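Waswood Laundry & Mending list
Re: Folding jerseys so the numbers don't crack??
From: Jacinto Meléndez
Sunday, 7:40 am

Quick one before I run out the door. Answering Cuautle's post because I had the same mess last summer and I've been meaning to write it up.

Cuautle wrote:
> Sorting out my son's drawer and three of his basketball jerseys have
> cracks straight across the numbers. Same spot on each one, right where
> I fold them in half. Do you all hang these? I have no closet space
> left. Also do you turn them inside out for the wash or is that just an
> old habit. And what about the ones that come out of the bin all
> crumpled, can I iron them at all? They look terrible.

Yes to inside out. Every time. Cold water, gentle cycle, no softener. I don't put them in with jeans or anything with a zipper, learned that one with a snag down the side of a good shirt. Hang to dry, never the dryer.

The cracking is the fold, I'm pretty sure. You're bending the print in the same place week after week. Mine stopped getting worse when I quit folding across the number and started rolling. Won't fix the cracks you already have, sorry.

I lay each one out on something padded first – couch, ottoman, whatever is free – and smooth it with my hands before I do anything else. The red Bulls 23 on the light gray, still wrinkled up at the shoulders:

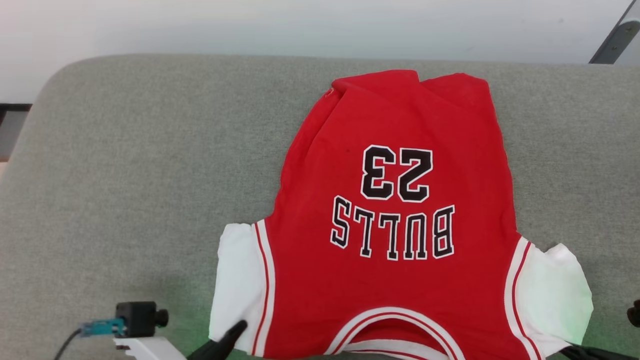 Filed under: Sportswear / Folding and storage

OK so from there. Pull the shoulders straight first, they bunch up worse than the rest. Then the side trim. The white parts around the armholes go wavy and if you roll over a wave it sets like that. Flatten with your palm, work outward.

Then a piece of plain tissue over the lettering. Fold the sides in only as far as the edge of the number, don't crease the number itself. Roll from the hem up, not tight. I keep mine standing up in a shallow drawer, 2 rows, and I can see the colors without digging.

Ironing – I wouldn't, not on the print. If you have to, inside out, lowest setting, a dish towel in between and keep it moving. Mostly I just hang it in the bathroom while somebody showers and then go over it by hand. Works good enough for shoulders.

White trim going dingy is a seperate problem. I dab it with dish soap and a old toothbrush before the wash and keep the soap off the red. Test a bit inside the hem first if it's a new one, reds can bleed.

Somebody asked in July about the flat storage boxes from Tosgate. I have one. Fine for sweaters, too short for an adult jersey unless you fold it, so back to square one. Going to sell it if anybody local wants it.

Gotta go, will check back tonight. Cuautle, let me know if the cracks are peeling or just lines, if they're peeling don't scrub them.

Jacinto

You are getting this because you subscribed to the Waswood list. Reply goes to everyone.
Previous in thread | Next in thread | Back to index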